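Workshop notebook, October 3, 2026
Dish rack, loading order and drying 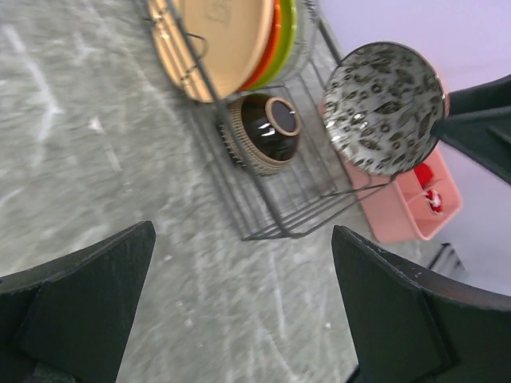
Gregor MacKinnon wrote back before lunch that bowls should never share a rack with plates at all, and that we ought to give them their own towel on the bench. He has said the same since April. His argument is that a bowl takes the space of three plates and drips on whatever is beside it. I agree with the first part. The dripping I think depends on how the bowl is set down, so that is what I spent most of today on.

Reason for the entry: the Halgate kitchen corner gets used by everybody now, and the way the rack is loaded decides how much of the crockery is ready by the next break. I want a loading order that can go on a card by the sink.

Pieces used today: the tan plate with the cream face, the orange plate, the lime-green plate, the white plate with the dark leaf or spot pattern, and the dark brown bowl with the textured outside. The rack is the dark wire one. I did not use the Unduveo tray under it, as the tray hides where the water goes.

Procedure. Wash everything in warm water, one rinse, shake twice over the sink, load, leave alone. Check with a dry paper towel on the rim, the face and the foot of each piece. A piece counts as dry when the towel comes away clean from all of them. Window shut, fan off. For the bowl I also poured a measured 200 ml over it once it was in the rack, to see where it ran.

Run 1. Plates first, upright in the dividers, large tan one in front, then orange, then green. Bowl on its side in the open part of the rack. White plate last.

The plates did well. The orange and green dried on the back before they dried on the face, which I did not expect. The tan one stayed damp along the bottom edge where it touches the wire. Water sits in that corner and does not move until you lift the plate. Turning it a quarter after a few minutes fixed it.

The bowl on its side drained better than I thought. With the opening tilted a little up, a small pool stayed inside. With the opening tilted down it ran clear. The inside is glossy glaze and wipes dry in one pass. The rim is unglazed and stays cool and slightly dark for a long time after. The ribbed band on the outside is the slow part – water holds in the grooves and the towel kept coming away wet long after the rest was done. None of this is a fault in the bowl. It just wants more time than a plate.

Run 2. Bowl first, upside down, then plates. Worse. The bowl flat on its rim traps air and steams up inside, and the rim, being the part that soaks up water, is the part standing in it. It also pushed the front plate over so that two plates touched. Where they touched there was a wet patch the size of a coin on both.

Run 3. Same as run 1 but with a free slot between each plate and the bowl tilted mouth down. Best of the day. Everything dry except the grooves on the bowl, and those were only damp.

On the white plate. Its glaze is shiny enough that drops show up badly against the dark pattern, and I passed it as dry once when it was not. Check it by touch. I would put it at the end of the row where there is air on one side.

Josué Seixas asked whether the wire marks the plates. I looked over all the feet with the loupe and found no new marks after three loads. That says little about a year of use. He would like rubber sleeves on the dividers. Folon sells a sleeve in a 300 mm length that can be cut down, and I have put one pack on the order list. My worry is that sleeves hold water in the same spot where the tan plate already stays damp, so they should be tried on two dividers before we do the lot.

Weight. The bowl went on the Hämmerli scale dry and again straight out of the rinse. I wrote the numbers on the back of the delivery slip and the slip has gone. Repeat this. What I remember is that the wet weight was clearly higher, more than I would put down to drops on the surface, which fits with the bare rim taking some up.

For the card, as it stands now:

Large plates first, upright.
Leave a slot free between plates.
Bowl last, on its side, mouth down.
Turn the front plate a quarter when you pass.
Don't stack wet on wet.

Gregor's towel idea deserves a fair try too. I will do the bowl on a folded towel next to the bowl in the rack – this needs a second bowl of the same make, and there should be one in the upper cupboard. If the towel wins I will change the card.

Other things noted while standing there. The rack slides if you load one end only, so start from the middle when there are few pieces. The sink stopper leaks again. The drying towels need washing, two of them leave lint on the unglazed rim and it is hard to pick off.

To do: find second bowl. Repeat weights and write them in here. Cut sleeves when they come. Ask Josué for the card stock he used on the glue labels.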